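Ticket: Booking calendar not syncing, cottage showing as available when occupied
Property: Sasaki Cottage (sleeps six, two bathrooms, ocean side)
Channels affected: Trovau, Netia
Priority: High
Status: Resolved, monitoring

Reported by property office, 9:40 am

Sasaki Cottage is booked through our own site for nine nights in June. The dates are blocked in Onar but still show as open on Trovau. We have had one double booking already and moved that party to the garden unit at our cost. Netia shows the dates correctly but has the wrong nightly rate. Nothing has been changed on our end except the new cleaning fee, which was added on Friday.

Please look at the calendar first. The rate can wait until the afternoon.

Support, 10:05 am

Calendar link checked. Onar is sending the blocked dates and Trovau is accepting the file, but the listing it is attached to is the old one, from before the cottage and the garden unit were split. The old listing is hidden from guests, so it takes the update without showing an error.

Steps taken:
Turned off instant booking on Trovau for the cottage.
Blocked the June dates by hand on the live listing.
Exported all reservations from Onar as a backup.

Please do not cancel or edit anything on Trovau until the link has been moved.

Property office, 10:20 am

Understood. Instant booking shows as off here too. Does the garden unit have the same problem? It has a wedding party in it for the long weekend and we can't move them anywhere.

Support, 10:50 am

Garden unit is linked to the correct listing. Its calendar matches in all three places.

The cottage has been unlinked from the old listing and attached to the live one. First sync ran at 10:44 and brought across 16 reservations, the same number as in the export. The hand-entered block has been removed and the dates stayed closed.
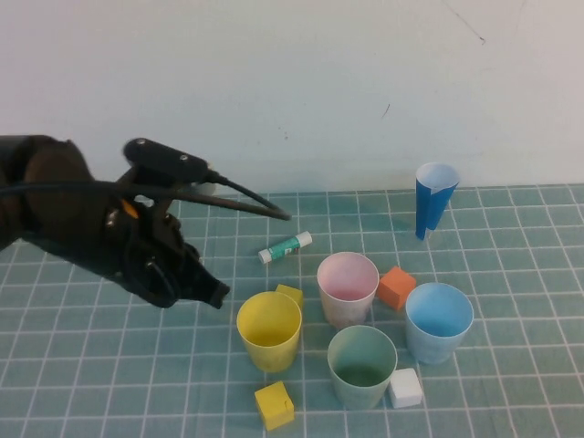

Robotic arm over the gridded tabletop, glue stick near the middle

Support, 1:15 pm

On to the rate. The cottage should be $110 a night midweek with a separate cleaning fee of $50. Netia was showing $160 a night. The fee had been entered in Onar as a nightly extra instead of a per-stay charge, and Netia adds nightly extras into the advertised price. Trovau ignores that field, so the rate there looked fine but guests were not being charged for cleaning at all.

Changed the fee type to per stay and pushed rates to both channels. Netia now shows $110 plus $50 at checkout. Trovau shows the same.

Property office, 1:40 pm

Checked both on a phone and on the office computer. The phone still had the old price on Netia until the page was reloaded. Two guests booked at the higher rate over the weekend. Can their totals be corrected from Onar or do we have to refund them through Netia?

Support, 2:10 pm

Refund through Netia. If the total is edited in Onar it will change your reports but the guest will not get any money back. Open the reservation, choose Adjust payment, and enter the difference. For the two-night stay confirmed with you by phone, that is $100 charged in nightly extras less the $50 fee, so the refund is $50. Work the other one out the same way using its own number of nights.

The old Trovau listing should be archived once the last past stay on it has been paid out. Leaving it hidden is fine until then, but do not link anything to it.

Property office, 3:30 pm

Both refunds sent. Instant booking turned back on for the cottage. We'll archive the old listing after the next payout.

Support, 3:35 pm

Thanks. Ticket set to monitoring and will close by itself if there are no sync errors in the next seven days. Reply here to reopen it.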